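Bring back the deposit crate

By Dinesh Negi

Every January our street puts out more cardboard than the lorry can take. It sits on the pavement in the rain for a week, and then somebody from the council scrapes it up. I have stopped blaming the neighbours. The fault lies with a delivery trade that treats the box as the customer's problem. 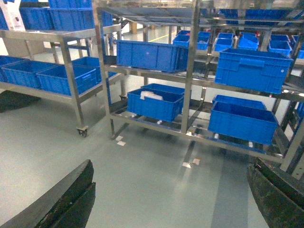
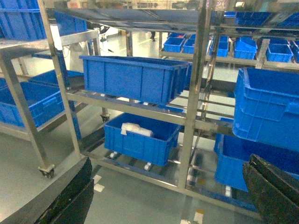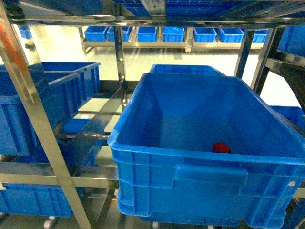
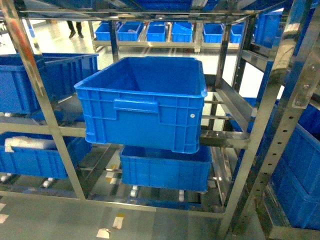 Blue plastic crates on steel racking.

When I was a boy in Bondach, the grocer delivered in crates. You paid a deposit on the first one and swapped it for the next. My mother kept hers under the stairs and would have been ashamed to lose it. The system needed a van, a notebook and a man who remembered which houses were behind.

Woltico, which delivers groceries to most of the town now, dropped crates for paper bags and boxes. The reason given was that customers did not like waiting at the door while the shopping was unpacked. I can believe that some did not. I was never asked, and I would gladly stand in the hall for two minutes if it meant an end to flattening boxes with my foot.

The usual objection is cost. A crate is dearer than a box, it has to be washed, and it takes up room on the way back. All true. But the van is going back anyway, and a box is paid for again each time. Last year I kept a tally of the boxes that came to our house, from all firms. There were 417. We are a household of three and do not think of ourselves as great shoppers.

Jae-in Yoon, who runs the vegetable round in Tatska, charges £2 a crate and has 40 customers. She tells me she loses a few each year, mostly to people moving house, and the deposits cover it. She has no wish to grow. I would like to see someone try it with 1,000 customers, and I think the council should offer a year's free parking to the first firm that does.

A deposit small enough to forget will not work, and one large enough to hurt will put off the people with least money. Two pounds seems fair to me. It should be printed on the crate, and any shop in the scheme should have to pay it back without asking for a receipt.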